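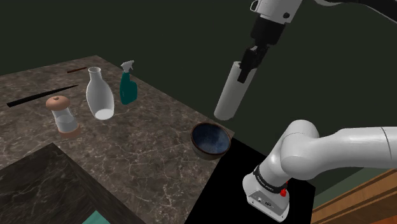 A marble-topped counter against a dark green wall.

How to care for a marble worktop (and which advice to ignore)

Search for marble care and you will find two camps. One tells you the stone will be ruined by the first lemon. The other sells a sealer and says you can forget the lemon. I have lived with a marble worktop long enough to distrust both, and this page sets out what I do, with my doubts left in.

First, find out what you have

Plenty of worktops sold as marble are quartz composite or printed laminate. Look at the underside of an overhang, or inside the sink cut-out if you can get your head under there. Real stone has veins that carry on through the thickness. A printed top does not. If you still can't tell, put one drop of white vinegar somewhere hidden, such as behind the kettle, and leave it for a minute. Marble will fizz faintly or go dull. You will have made a small mark, so choose the spot with care.

Stains and etches

Most guides muddle these two, and then the cure doesn't work and people blame the stone.

A stain is something that has soaked in: oil, coffee, red wine. It shows as a darker or coloured patch. An etch is damage to the surface by acid. It looks pale and matt, like a water mark that won't wipe away. Sealer slows down stains. It does nothing at all for etches, whatever the front of the bottle suggests.

Daily cleaning

Warm water, a small squirt of washing-up liquid, a soft cloth. Rinse the cloth and go over it again, then dry with a tea towel. Soap left behind builds up into a film, and that film is what most "marble reviving" sprays are taking off. I was given a bottle of Estach stone spray and used it on one half of the worktop all through July, with soap and water on the other half. I could not tell the halves apart. Katalin Hegyi, who cooks here more than I do, couldn't either.

Keep these off it: vinegar, lemon-based sprays, limescale remover, bleach, scouring powder, the green side of the sponge.

Do you need to seal it?

Test before you spend. Put a teaspoon of water on the worktop and wait 19 minutes (any time near that will do, it was how long my potatoes had left). Wipe it up. If the stone underneath has gone darker, water is getting in and a sealer may help. If it looks the same, leave it alone. The shop told me to reseal every six months. My last coat has been on far longer than that and still passes.

If it fails the test:

1. Clean the worktop and leave it to dry overnight.
2. Try the sealer on a hidden patch. Some of them darken the stone.
3. Wipe on a thin coat, working on a small area at a time.
4. Wait for as long as the label says and no longer.
5. Buff off every trace. Sealer that dries on top goes cloudy and is a misery to shift.
6. Leave it a day before you put anything on it.

Getting an oil stain out

Mix bicarbonate of soda and water to a thick paste, as stiff as peanut butter. Spread it over the stain, cover with cling film and tape down the edges. Leave for a day, take off the film, and let the paste dry out fully before you scrape it away with a plastic spatula. Repeat if the patch is lighter but still there. Mine took three goes. Marietjie Cele tried it on an old patch by her hob and got nowhere, so I make no promises about stains that have been in for years.

Etches

Very light ones on a polished top can sometimes be improved with marble polishing powder and a damp cloth. Go gently, and expect the patch to look a little different from what's around it. Deeper marks need a professional with a machine. On a honed (matt) top etches show much less, and I leave mine be.

Heat

Marble copes with a hot pan better than the shops admit, though a sudden change can crack it near a join or a cut-out. Use a trivet. They cost next to nothing.

Page last checked 31 July 2023.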